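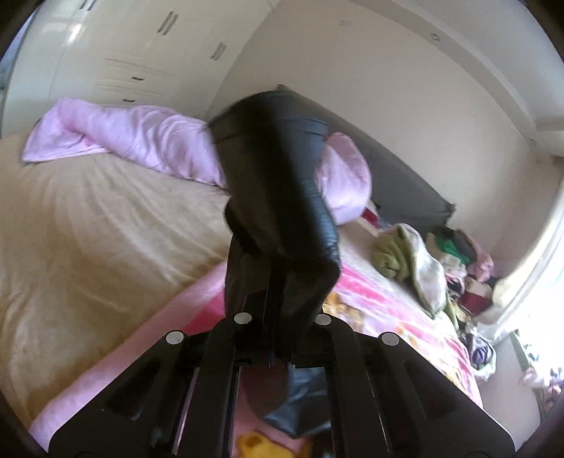 1/ THE GREAT CLOSET CLEAROUT HAS BEGUN

Okay, so I said I'd do it in September and I'm doing it in September! Everything comes off the hangers and goes on the bed, and then it gets folded, hung back up or sent away. The pile on the right side is already growing and I'm in such a good mood about it.

2/ First big decision: the shiny black faux-leather look. I love it. I love it so much. But it creases if you so much as glance at it, and I've been cramming mine into a drawer like a monster. New rule in this house: anything glossy gets hung up by the waistband. It needs air!

3/ (Do NOT iron it. Setsuko Mizuno taught me this after I ruined a skirt in college. Hang it in the bathroom while you shower, smooth it with your hands, leave it overnight. Most of the creases drop out. The stubborn ones you just wear.)

4/ A few of you asked about the pink pillows. Yes, satin, yes, I'm obsessed. They slide around all night and I find one on the floor most mornings and I still wouldn't trade them. My hair has never been happier.

5/ Also yes, the floral sheet with the beige bedspread. My sister thinks it's too much. I think pink and red and yellow flowers against a dark gray headboard is exactly the right amount! The bedspread calms it all down when the bed's made, and then you pull it back and there's a whole garden under there.

6/ Back to work. My sorting system, such as it is: folded things I'm sure about stay together, and anything I have to argue with myself over goes deeper in the pile. So the olive green is right up front and safe. The dark red is in the back having a think.

7/ Why do I own so many prints, though? There's pink and purple, there's purple and white, and I know there's more in the hall closet. Loukia Triantafyllou says prints are fine as long as you own plain stuff to go with them. Loukia, I own so little plain stuff.

8/ Quick shout to whoever recommended Flarkden, the secondhand swap over by the station. I took 2 bags there last time and came home with one gorgeous wool coat, so I'm counting that as a win for the closet. They take faux leather too if it isn't peeling.

9/ Peeling check, by the way: bend the fabric over your finger at the knees and the seat, and look along the waistband fold. If it flakes, it's done. If it only wrinkles, keep wearing it!

10/ Tea break at 15 minutes in, which is embarrassing, but I found a really good playlist and I'm dancing more than folding. Going back in. Send me your best sock storage ideas, I'm doing that drawer tonight and I'm scared of it.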